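Collecting Scooping Demonstrations for a Candy Sorting Arm
Project report, Ama Agbeko, Derkine Lab course

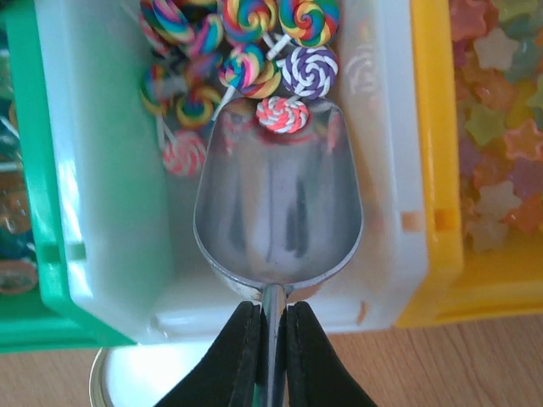 Figure 1. Wrist camera view during a lollipop episode, with the scoop held in the gripper and its bowl inside the white bin.

1. Background

The goal of this project was to collect a set of demonstrations that could be used to train a policy for scooping candy out of open bins. The course gives each student one term, one arm and a shared bench. Earlier students had worked on picking up single blocks and cups. I wanted a task where the robot has to use a tool, and where the thing being moved doesn't behave the same way twice.

Scooping is easy for a person and hard to write down as a set of rules. How deep the scoop should go depends on what is in the bin. Small hard candy flows into the bowl. Lollipops don't flow at all. The sticks catch on each other, and a push that would fill the scoop with small candy may only slide the whole pile against the wall of the bin.

The work was done on the Havbridge bench. The arm was driven by hand using the Sotura teleoperation software, which records the joint positions, the gripper opening and the camera video together. I did all of the driving myself, so every episode in the set has the same operator. I come back to this in section 5.

2. Setup

The bins are plastic and stand next to each other on a wooden tabletop. In the arrangement shown in Figure 1, the white bin with the swirl lollipops is between a green bin on the left and a yellow bin of star-shaped candies on the right. The order of the bins was changed between sessions so that the policy could not learn to go to one fixed place.

The tool is a stainless-steel scoop with a slender handle. The two gripper fingers pinch the handle from either side. I started each episode with the scoop already in the gripper. Picking it up from the table is a separate skill and I left it out of this project.

The wrist camera sees the fingertips, the scoop and whatever is in front of it. It doesn't see the receiving dish until the arm has turned, so a second camera was fixed above the bench. Both videos are saved with every episode.

3. Procedure

An episode starts with the arm at its rest position and a target bin named in the log. The operator moves the scoop into the bin, gathers candy, lifts, carries it to the dish and tips it out. The episode ends when the arm is back at rest.

Each episode was given one of 2 labels, success or failure. An episode was a success if at least one piece of the target candy ended up in the dish and nothing landed on the table. I kept the failures in the set but stored them in a separate folder.

Between episodes I stirred the bin by hand. In the first sessions I also leveled it, and that was a mistake. The piles all looked alike, and when I trained a test model on that data it did badly on a bin that had been emptied on one side. After that I left the candy wherever it fell. In Figure 1 the lollipops are piled at the far end of the bin, which means the scoop has to travel along the floor of the bin to reach them. I would like more episodes like that one.

4. Results

The full set has 743 episodes. Of these, 300 have lollipops as the target and the rest are split between the other bins. I removed 35 episodes before training because one of the video files was missing or stopped early. Those are not part of the 743.

The lollipop episodes took the longest to record. My usual method with small candy was to dip the scoop and lift. With lollipops I had to slide the tip of the bowl under one piece and push it toward a wall until it rolled in. The stick often hung over the rim while I carried it, and I learned to turn the wrist slowly.

Two problems came up in the video. The first was the scoop itself. The metal is polished and the inside of the bowl reflects the candy in front of it, so an empty scoop can show patches of color. My test model sometimes lifted an empty scoop and carried it to the dish. I think the reflections are part of the reason, but I did not run a test that would prove it. The second was glare on the side of the white bin. Moving the bench lamp helped a little.

I trained the Ezeani baseline policy on the small candy episodes only. It could scoop and deliver from a full bin on most tries. It was much less reliable when the bin was low. I did not have time to train on the lollipop episodes before the bench was handed over on 21st October.

5. Limits and next steps

All the episodes come from one operator, and my habits are in the data. I nearly always enter a bin from the near side. A second operator should record at least one session with each kind of candy.

The success label is also too simple. A scoop with one piece and a scoop with a full load get the same label. Weighing the dish after each episode would fix this, and the scale on the bench can already write to the log.

If I get more bench time in November, I plan to do the following in this order:

Repeat the lollipop task with a matte scoop and compare it with the steel one.
Record low-bin episodes for every candy type.
Train the baseline on the whole set, including lollipops.

The episode log and the labeling notes are in the course folder. The raw video is on the bench computer and needs to be copied before the drive is cleared for the next group.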